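Upholstery Care: Water Codes and Drying Times

The tag under a sofa cushion usually carries a cleaning code. W means water-based cleaners are acceptable. S means solvent only. WS allows either, and X limits the owner to vacuuming. Farnov crews read the tag before mixing any product, and they test a hidden spot at the back of the skirt even when the code is W.

Starting in March, water-safe fabrics at our Gillies and Cleltden locations will be cleaned with Luvitex, a low-moisture rinse. The dilution is 2 ounces per gallon. Cushions cleaned this way should be left standing on edge for 4 hours with a fan running. Zippered covers stay on the foam during cleaning. Removing them for machine washing can shrink the cover and void the fabric warranty.

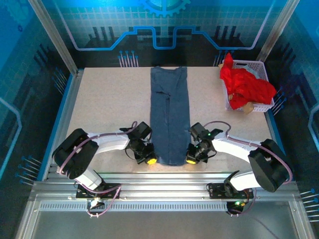

Dye Transfer From Denim

Blue staining on light seats is most often loose indigo. It responds to a neutral cleaner applied with a white cloth, blotted and then rinsed. Limit treatment to 3 passes per visit, as further rubbing can raise the nap. Stains that have been treated with household bleach should be reported at booking.

Filed under: Fabric & Upholstery

Recent items
Pet Odor in Carpet Padding
Area Rug Pickup: New Hours
Vacuum Settings for Low-Pile Carpet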